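Progress report to the Wikholm fund: Temba girls' basketball programme
Prepared by Awuor Nyanda, programme coordinator

Dear Mr Ismail,

I write to inform you how the programme has gone since our last report in June.

We now have 30 girls in the regular training, divided in two groups. The younger group trains at four in the afternoon at the Jondemum court. The older group begins at half past five and they use the same court until dark.

The new backboards are fixed. One rim came bent from the supplier and it was exchanged without cost, but we lost two weeks waiting for it. In that time coach Adhiambo Swai worked on passing and defence only, and I think it helped the team. In our first league match we gave away the ball much less than last season, although we still lost to Ineo by six points. We won the next two.

Free throws are our weak side. Each older player now takes 200 in a week, and Mwanaisha Owino keeps the record in a notebook.

From the budget we have spent 900 on transport to away matches, which is more than planned - the fuel price went up twice. I ask your permission to move a part of the equipment line to transport.

Still open is the matter of the court lights. Rehema Shemweta has asked the electrician for a second offer and I will send it to you when it comes. We would also like to know by which month you need the list of players for next season.

With respect,
Awuor Nyanda

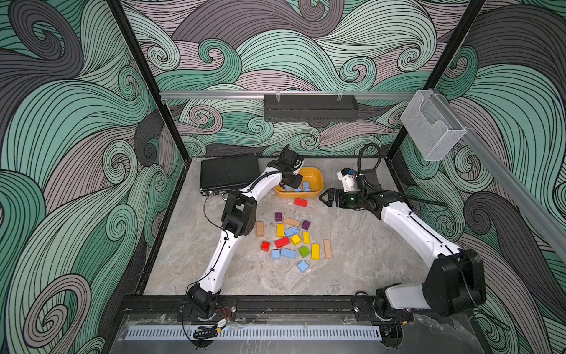
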